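Rotación de turnos y supervisión: notas sobre un cambio de mando intermedio

Publicado en diciembre, por la redacción de Cuaderno de Turno

El tema de esta entrada es el relevo de supervisión en plantas medianas y, en concreto, lo que ocurre con las quejas de un equipo cuando cambia la persona que las recibe. Parto de un caso en el que trabajé como consultor externo, el de la planta de Cilletti, y lo comparo con otro más antiguo, el de Ivness. Las dos empresas se dedican al montaje de conjuntos pequeños. En ambas el detonante fue una rotación de mandos decidida por motivos de calendario.

En Cilletti el equipo afectado era de 26 personas repartidas en dos turnos. El supervisor saliente resolvía las incidencias de palabra, a pie de línea, y apenas dejaba registro. El entrante pidió desde el primer día que toda queja se presentara por escrito en un formulario de Gorix, la aplicación de gestión interna. La dirección interpretó la caída inmediata del número de quejas como una mejora del clima. Cuando me enseñaron la gráfica pregunté cuántas de las anteriores se habían contado, y la respuesta fue que ninguna: el dato previo era una estimación del supervisor saliente, hecha de memoria en una reunión.

Aquí conviene separar dos magnitudes que se suelen mezclar. Una es la frecuencia con la que alguien del equipo percibe un problema. La otra es la frecuencia con la que lo comunica por el canal disponible. La segunda depende del coste de comunicar: tiempo, exposición ante los compañeros, expectativa de respuesta. Un formulario con campos obligatorios tiene un coste distinto al de un comentario de pasillo. Comparar ambas series sin corregir ese cambio equivale a comparar dos instrumentos con escalas diferentes.

El formulario inicial de Cilletti tenía 21 campos. Pedía código de puesto, código de turno, categoría, subcategoría, gravedad en una escala de cinco, testigos y propuesta de solución. Este último campo era obligatorio. Varias personas me dijeron por separado que habían abandonado el formulario en ese punto. Quien detecta que el reparto de tareas es desigual no tiene por qué saber cómo repartirlo, y exigirle la solución filtra justo las quejas de quienes tienen menos información sobre el conjunto, que suelen ser los últimos en llegar. 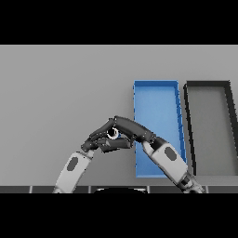

Bandeja azul sobre superficie gris, imagen generada por ordenador.

La revisión se hizo en tres semanas. Se dejaron cuatro campos: qué ocurre, desde cuándo, a quién afecta y si se desea respuesta personal. El código de puesto lo rellenaba la aplicación. La propuesta de solución pasó a ser opcional y se colocó al final. También se habilitó una franja de consulta oral los martes, antes del cambio de turno, con la condición de que el supervisor anotara después lo hablado y enseñara la anotación al interesado.

Esa condición generó más discusión que el resto de medidas juntas. El supervisor entrante la consideraba una señal de desconfianza. Mi posición fue, y sigue siendo, que una anotación compartida protege a las dos partes. Si el trabajador dice que avisó y el supervisor dice que no le consta, sin texto no hay forma de resolverlo y acaba pesando la jerarquía. Se acordó una nota de dos líneas como máximo. En la práctica algunas ocupaban una sola, y servían igual.

En el mes siguiente entraron 40 comunicaciones, sumando ambos canales. La dirección se alarmó. Hubo que explicar dos veces que el incremento medía la apertura del canal y que el indicador útil en esa fase era otro: la proporción de comunicaciones con respuesta dentro del plazo pactado. Ese plazo era de cinco días laborables y se cumplió en el 89 % de los casos. El resto correspondía casi por completo a asuntos de calendario de vacaciones, que dependían de la oficina central y que el supervisor no podía cerrar por sí mismo.

Sobre el contenido de las quejas puedo decir poco por razones de confidencialidad. A grandes rasgos, el grupo más numeroso se refería a la asignación de puestos, seguido por el tono empleado en las correcciones delante de terceros. El segundo grupo me interesa más. Corregir en público un error de montaje lleva menos tiempo que hacerlo aparte, y en una línea con ritmo fijado el supervisor tiene un incentivo claro para hacerlo así. La formación en habilidades de comunicación, que es la respuesta habitual, no toca ese incentivo. Lo que se hizo fue reservar diez minutos al final del turno para correcciones individuales y limitar las intervenciones en línea a las que afectaban a la seguridad o a la pieza en curso.

En Ivness el proceso fue el inverso. Había un canal escrito estable y el mando nuevo lo sustituyó por conversaciones informales, con el argumento de la cercanía. La cercanía funcionó con quienes coincidían con él en horario. El turno de noche dejó de comunicar casi todo, y se supo meses después, a través de las entrevistas de salida. No dispongo de cifras fiables de ese periodo y prefiero no reconstruirlas.

Para analizar ambos casos utilicé el esquema que en las plantas donde he trabajado llaman matriz Hirano, una tabla de doble entrada que cruza tipo de canal y antigüedad del comunicante. Su utilidad es limitada con equipos tan pequeños: una celda con dos personas no admite porcentajes. Sí permite ver celdas vacías. En Cilletti la celda vacía era la del personal con menos de un año en el canal oral. Se corrigió en parte cambiando el lugar de la consulta, que se hacía en el despacho acristalado junto a la línea, a la vista de todo el turno.

Quedan pendientes dos cuestiones. La primera es qué hacer con las comunicaciones antiguas cuando el supervisor vuelve a rotar. En Cilletti el entrante hereda el historial completo, y tengo dudas sobre si debería heredar también los nombres. La segunda es el formulario anónimo, que la plantilla ha pedido y que con equipos de hasta 26 personas ofrece un anonimato bastante teórico: por turno y puesto se identifica a casi cualquiera. He propuesto que el turno no figure en el envío anónimo. La decisión está en manos de la dirección y se revisará con el próximo cuadrante.

Entradas relacionadas
Plazos de respuesta: cómo fijarlos cuando intervienen dos departamentos
La entrevista de salida como fuente de datos y sus sesgos
Gorix: permisos de lectura para mandos intermedios
Turno de noche y reuniones de equipo
Correcciones en línea: qué registrar y qué no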